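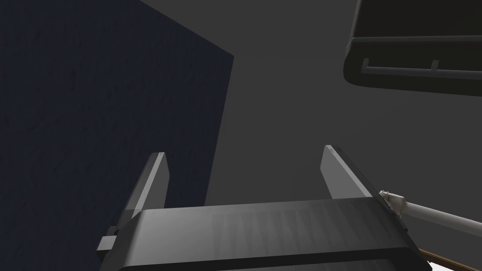 The question of when a machine will clear a kitchen counter without supervision is one that Asmaa Tawfik has been asked at nearly every public event she has attended. As head of evaluation at Ouali, an institute that tests household automation for appliance makers and care providers, she prefers to begin with the stage before any dish is touched. In simulation, that stage can be as plain as two pale fingers held wide apart with nothing between them, a gray backdrop behind, and a cable leading off to one side. "People expect the difficulty to start with the dish," Tawfik said. "A good share of our failures are decided while the hand is still open. The approach is wrong, and everything after it is wrong as well."

Ouali has spent the past year assessing Vurau, a control program developed by the engineering firm Skelleo. The program was given 1376 trials in rendered kitchens before any decision was made about physical testing. Tawfik described the simulated work as a filter. A program that cannot manage a rendered plate, she said, has not earned the use of a real one.

Asked whether the results were encouraging, she was measured. Vurau completed 76 percent of the trials in which it had to move a single item across a clear surface. Performance fell when other items stood close by, and the institute has declined to publish a combined score for that reason. "A single figure would be quoted everywhere and would tell a family very little," she said.

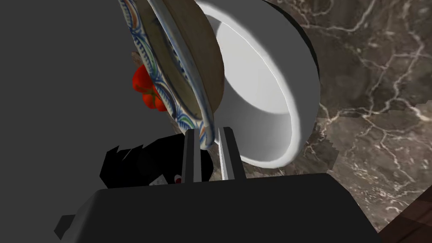
Crowding is the condition that most resembles an ordinary home, and the institute gives it the greatest weight. Few households set out their dishes with a hand's width between them. Tawfik pointed to the case of a patterned plate held by the lower edge and tilted almost upright, with a large white bowl right beside it and red tomatoes on the other side. "A person would not give that a second thought," she said. "The machine has to hold a thin rim, judge the angle, and keep clear of the bowl, all in the same motion. When I am asked if it can tidy up, I ask in return how full the counter is."

She was equally careful on the subject of speed. Ouali allows 200 seconds for each trial, a limit she acknowledged would try the patience of anyone standing at the sink. The limit will be reduced in later rounds. For the present, the institute wishes to learn whether a task can be finished at all, and treats the pace as a separate matter.

Tawfik does not accept that slow progress should be read as failure. Care providers, she noted, have told the institute that a machine able to put away a few items overnight would still be of use to them. "Their requests are modest," she said. "It is the advertising that is not." 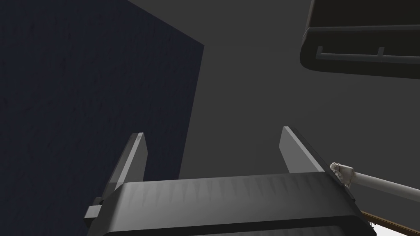
Next Steps

The second phase of the assessment will move to Flitirura, the institute's training apartment, in March. Vurau will be tested there on 5 chores, among them unloading a dish rack and wiping down a table. Staff from two care providers will observe and will be invited to stop any trial they consider unsafe.

Tawfik said she would not predict the outcome. She confirmed that the institute will report each chore separately and will include the attempts that were stopped. Asked whether she would have such a machine in her own kitchen, she replied that she would, provided that it was kept away from the glassware.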